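Silk flowers vs. real ones for a fall wedding, am I nuts?
Forum: Budget Weddings > Flowers & Decor

mossy_kettle wrote:
OK so we booked the hall in Helladum for next October (yay!!) and now I'm stuck on flowers. The florist quote came in at 1330 and that's for bouquets, boutonnieres and the tables, delivery not included. My total decor budget is 600. So I'm leaning hard toward artificial, and I've been ordering a few stems here and there to see what I like. Red roses are the front runner, my mom thinks they're too Valentine's Day.
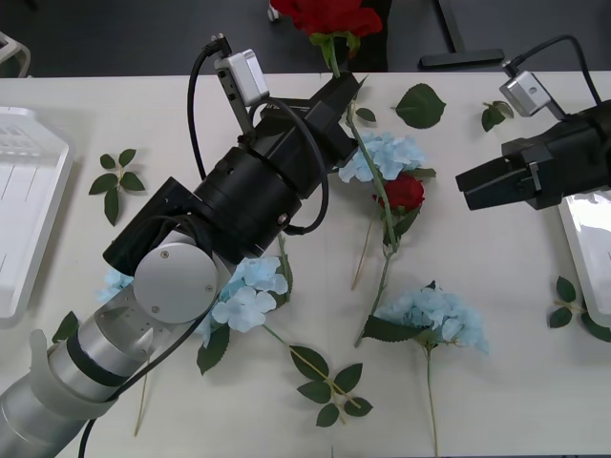

Red rose, artificial

What I want to know is whether people notice once they're sitting down at a table with them for three hours. I went to one wedding with fake flowers and I noticed right away, but those were also kind of dusty, so maybe not a fair test?

Posted 28 November 2025

bramblejar wrote:
They notice for a minute and then the food comes out. We did all artificial and the only comment I got was from my aunt, who'd have found something else if it wasn't that. Spend your money on the bouquet since it's in every single photo, and go cheap on the tables. Also steam them! They come out of the box flat as pancakes and a garment steamer on low fixes most of it. Test one petal first, some of the cheaper ones are glued and will come apart on you.

pennywhistle88 wrote:
Gonna be the grump here. I'd do fewer real flowers before I'd do a roomful of fake ones. Grocery store stems, bud vases, done. Half the fun of a wedding is walking in and smelling the flowers, and you can't get that from polyester. And then what do you do with it all afterward? Mine would be in the attic till I die.

mossy_kettle wrote:
I hear you on the smell, I really do. But grocery store means somebody's trimming stems at 6 am on the day and I know exactly who that somebody is (me). With these I can do the whole thing weeks ahead on a Sunday with the TV on. I'm keeping the greenery separate from the blooms for now so I can mix as I go.
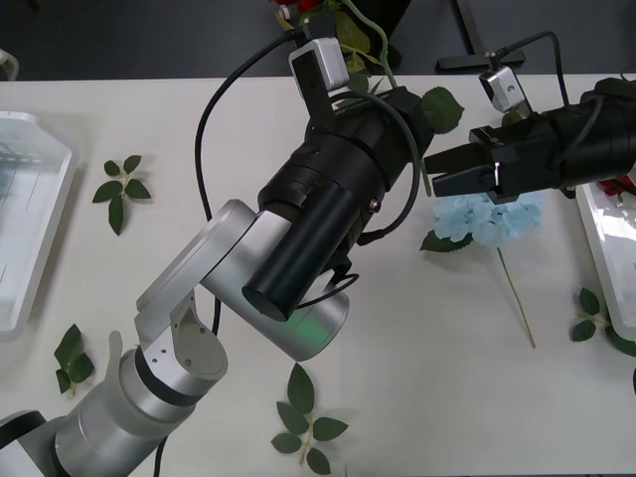 tall_oatmeal wrote:
Mixing is the way to go. We used real eucalyptus with artificial roses and it smelled great and cost us 60 for the greens. Everybody assumed the whole thing was fresh. The greens can be done two days early and they'll hold up fine in a cool garage.

pennywhistle88 wrote:
OK that I could live with.

mossy_kettle wrote:
Ooh, I like that a lot. So maybe real greens for the head table and artificial everywhere else. I've still got to figure out how full each centerpiece should be. The tables at the hall are round and pretty small, and they're serving family style, so there'll be platters everywhere.
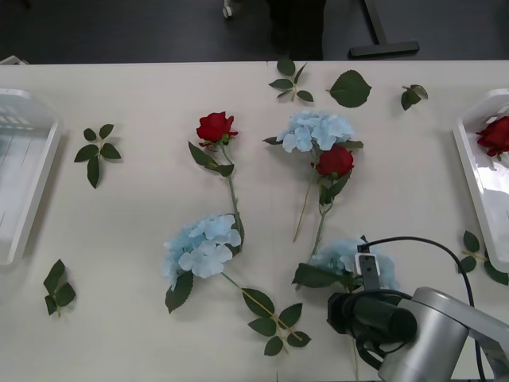 How tall can a centerpiece be before it blocks people's view?
Keep it under 14 inches or so, or put your elbow on the table and stay below your fist. That's what our venue told us, anyway.

bramblejar wrote:
The elbow thing works. For family style I'd go low and narrow, you need the room for platters way more than you need another rose.

mossy_kettle wrote:
Good, low and narrow it is, and that means fewer stems, so my wallet is thrilled. I priced it out on Jister and on Tamuno last night and Jister was 40 cheaper for the same size order, but the shipping takes forever and returns are a pain.
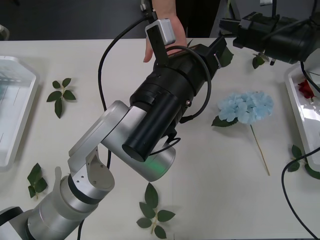 I'm probably going to split it, roses from Jister and the filler stuff from Tamuno, and if the reds don't match each other I'll just keep them on different tables. Has anyone ordered ribbon from Dikska? The burgundy looks brown on my phone and kind of purple on my laptop, so I have no clue what I'd be getting.

tall_oatmeal wrote:
Get the swatch card first. Their burgundy was way more purple than I wanted and I ended up using it on Christmas presents.

pennywhistle88 wrote:
Seconding the swatch card. And fine, post the bouquet when you get it made, I want to see it.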